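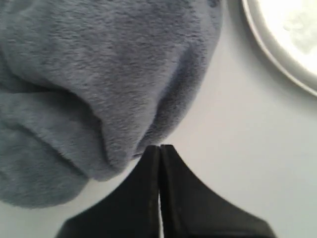 The rule sounds tidy until half the members stay home, and then you find out which majority the drafters meant, one reader wrote in reply to the circulated draft. The remark is fair. Most of the talk is now about that problem.

Counting a majority: three thresholds in the Fadcombe regional assembly
Speaker notes, Monday session

Opening

Keep this short. The room knows how an assembly picks a head of government. Fewer will have compared the thresholds used at each stage, and the thresholds are where the trouble starts.

Say at the outset that the talk covers procedure only. Party positions come up where they explain a vote and are otherwise left out.

The assembly has 93 seats. Three votes matter for the life of a government: the vote on a nominee, the vote on the program, and the vote of no confidence. The standing orders use a different form of words for each one.

Vote 1 - the nominee. "A majority of the members of the assembly." With 93 seats that is 47, whoever is in the room. Vacant seats still count in the total. An abstention has the same effect as a vote against.

Vote 2 - the program. "A majority of members present." The total now moves with attendance. Abstaining still works against the motion. Leaving the chamber does not.

Vote 3 - no confidence. "A majority of votes cast." Abstentions drop out completely.

Pause here. People write these down.

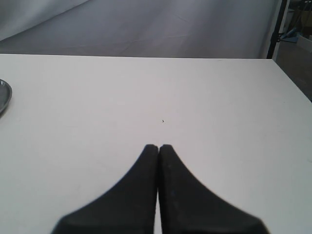 What the difference does in practice

Use the spring sitting as the worked case. There were 79 members present for the program vote. Under the second rule the government needed 40. Under the first rule it would have needed 47 and would have lost.

The same government could then have been removed under the third rule by fewer votes than it took to approve it. Suppose 79 are present and 15 abstain. That leaves 64 votes cast, and 33 is enough to pass a motion of no confidence.

Go through the arithmetic slowly. At the last session this part was rushed and the questions showed it.

Point to make: the threshold for entering office is higher than the threshold for being removed from it. Some assemblies want this. They argue that a government should have to prove support and should fall easily once it is gone. Others want the reverse. The Fadcombe standing orders do not say which aim they serve, and the drafting record is silent on it. The three clauses were adopted at separate times and look like it.

Comparison with Usman and Nurnum

Usman uses a majority of all members for the nominee and for no confidence. The program is not voted on separately. Caretaker periods there tend to run long, for the plain reason that a divided chamber often cannot reach the figure in either direction.

Nurnum requires a motion of no confidence to name a replacement. If the motion passes, the replacement takes office with no further vote. Opposition parties that agree only on removing the government usually fail at the drafting stage, before anything reaches the floor.

Nurnum also limits the number of nominees. If 2 are rejected in a row, the assembly is dissolved. Mention that the second nominee is nearly always treated more gently than the first. Do not claim more than that. The record is short, and there are other explanations, including the cost of a new election to small parties.

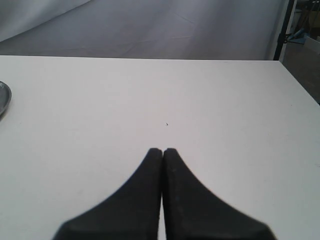
Photo: Clornasetti Review of Assemblies, picture desk. Free to reuse with credit.

Quorum

Skip if behind time. The quorum in Fadcombe is checked at the opening of a sitting and again only on request. A party that wants a vote to fail can leave and then ask for a check, provided one member stays behind to ask. This has been done. The presiding officer ruled that the member making the request counts as present, and the ruling has stood.

Interaction with vote 2: walking out lowers the number needed to pass the program, right up to the point where the quorum fails. A walkout that is too small helps the government.

Options for reform

a) One form of words for all the votes. Simple to explain. Raises the bar for no confidence unless the nominee threshold comes down.

b) Keep the differences and state the purpose of each in the text. Changes no outcomes. Gives the presiding officer something to rely on when the wording is disputed.

c) Adopt the Nurnum replacement rule. The largest change of the set, and it needs an amendment to the charter as well as the standing orders.

My own preference is b) now, with a) to follow at the next general revision. Say so once and move on.
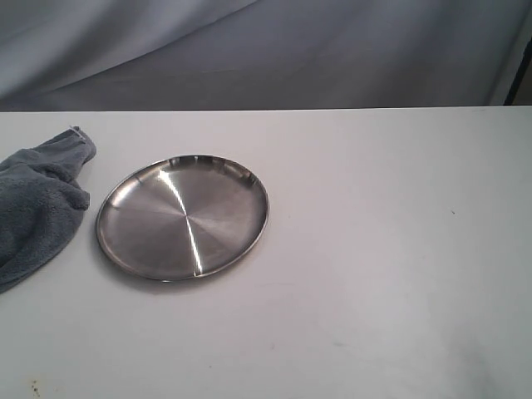
Does a vacant seat lower the number needed to approve a nominee?

The number stays at 47. The standing orders fix it by reference to seats, and a seat remains part of the total until the charter is changed. A by-election fills the seat but has no effect on the threshold.

Handout has the clause texts side by side. Leave the attendance table on screen during questions.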